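Finished the Soltby lip tint in Fadano last night, so here's a short thread on how it wore. I bought it myself at the Wunari chemist.

1/ Colour first. Fadano is a brownish rose with no shimmer. In the tube it looks darker than it goes on. One coat is sheer, 2 coats give you the colour on the box.

2/ It tingles for a minute or so. No burning, and my lips are dry most of the winter.

3/ Wear time was 5 hours with a coffee and a sandwich in the middle. The centre fades first – the edges hang on until you take them off with balm.

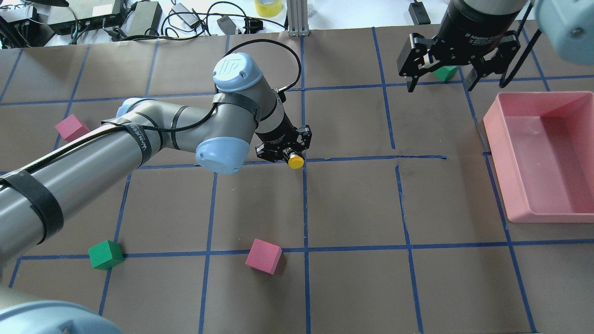

Blue tape on brown paper, yellow piece in the gripper.

4/ Smell is faint vanilla. Flavour is nothing much. It doesn't go sticky, so hair in the wind is fine.

5/ I also tried Montes, the coral one. Same formula, but it went patchy on me and settled into the lines. I wouldn't buy that shade again.

6/ Patch test if you react to cinnamon or mint. I leave mine on the inside of the arm for 48 hours.

7/ I'll rebuy Fadano when it's on special. The doe-foot is a bit long for the tube and the last of the product is hard to reach – I ended up using a lip brush.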